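3.2 Stock turnover in small grocery shops

The two towns in the study, Gutoslow and Plenow, have similar populations but different shopping habits. In Gutoslow most households buy fresh produce several times a week and on foot. In Plenow the larger share goes to a weekly trip by car. We wanted to know whether this difference shows up in how long fruit stays on sale before it is sold or thrown out.

Shop owners filled in a daily sheet for each type of fruit, giving the weight put out in the morning, the weight added during the day, and the weight removed as waste. After duplicate sheets were taken out, 3022 entries remained. Sheets from the Medve shop were left out of the waste totals, as its owner gave unsold fruit to staff and did not weigh it.

Apples made up the largest part of recorded sales in both towns. They also had the lowest waste by weight. Pears and plums did worse, and the gap was wider in Plenow, where deliveries came less often. Bodnár and Srour found the same pattern in their earlier survey of market stalls, although they counted pieces instead of weighing them.

Display height was recorded as a separate variable. Shops with an upper shelf and lower bins (Figure 2) were coded as two-level, and all others as single-level.
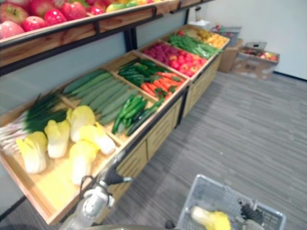

Figure 2. Two-level wooden display with apples on the upper shelf.

Owners of two-level shops were asked which fruit they moved between levels and how often. Most moved older stock up, where customers would see it first. The Zadura shop did the reverse. Its waste figures were close to the town average, so we did not treat it separately in the model described in Section 3.3.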